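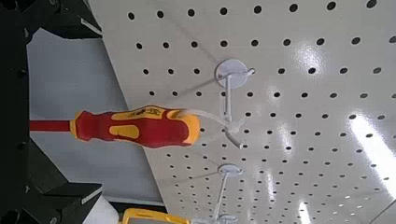
I'm looking for people who mend their own clothes and wouldn't mind letting me be nosy about it. My name is Maritza Cuadros and I'm putting together a little book on home mending, the kind done at kitchen tables with whatever thread is in the drawer. I want to hear about your darned socks and patched knees, and also where you keep all your stuff! Cookie tin, shoebox, white pegboard with those plastic hooks that fit into the holes, a bag on the back of a door, I'll take any of it. Storage gets its own chapter (my editor at Nindby rolled her eyes, but she came around).

You don't have to be good at this. My first darn looked like a waffle and I still wear that sweater. I'd love to find a few folks who learned from a parent or grandparent, and a few who picked it up on their own last winter.

What I'm asking for: 2 phone calls with me, each as long as you feel like talking, plus a few snapshots of things you've fixed. If you have something half finished, even better, please don't rush to finish it for me. I'll also mail you a small mending diary to fill in through the end of April. Scribbles are fine.

I have room for 16 people. Everyone gets $200 when the diary comes back, and a copy of the book when it's printed. You need to be 19 or older and live in the US, only on account of postage. First names only in the book, or a made-up one if you'd like to pick it yourself.

To sign up, write to me care of the Faltano Library front desk, or drop a note in the box at Oyelaran Fabrics next to the button rack. Tell me your name, a good phone number, the best time to call, and the last thing you mended. I'm slow with mail but I do answer all of it.

Machine menders, yes, you count too. I got asked that twice at the Cirnisside swap!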